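4. Fitting the Kirden rain cover
Lucian Olteanu, October

The Kirden cover fits packs with a navy or black outer shell and a closed front panel. It weighs 136 g and is supplied folded in its own pouch.

4.1 Before fitting

1. Empty the side pockets and close all zips.
2. Tighten the compression straps until the fabric lies flat over the seams.
3. Brush off grit. Do not use solvent cleaners on the coated side.
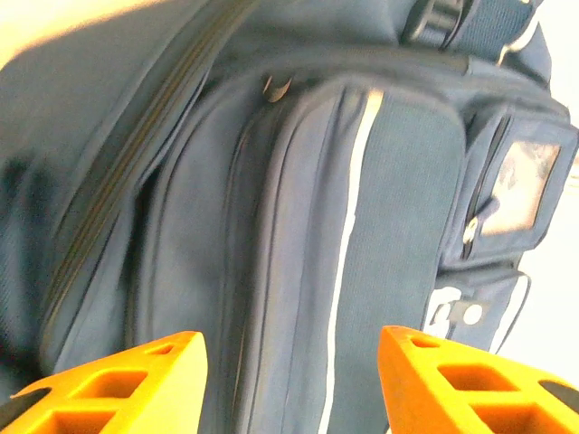 4.2 Attaching the cover

4. Stand the pack upright on a clean, level surface with the shoulder straps facing away from you.
5. Hook the elastic hem under the base, then draw it up over the top.
6. Pass the Stadby clip behind the shoulder straps and press until it clicks.

CAUTION: Do not pull the drawcord with the clip open. The toggle may tear out of the hem. 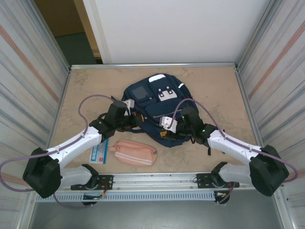

7. Pull the drawcord until the hem sits close to the back panel. Tuck in the loose end.

NOTE: The cover is not suitable for immersion. Reproof after 300 hours of use with Nonden spray, held 400 mm from the fabric.

Kirden spares and service: contact your Westerberg dealer | Back to top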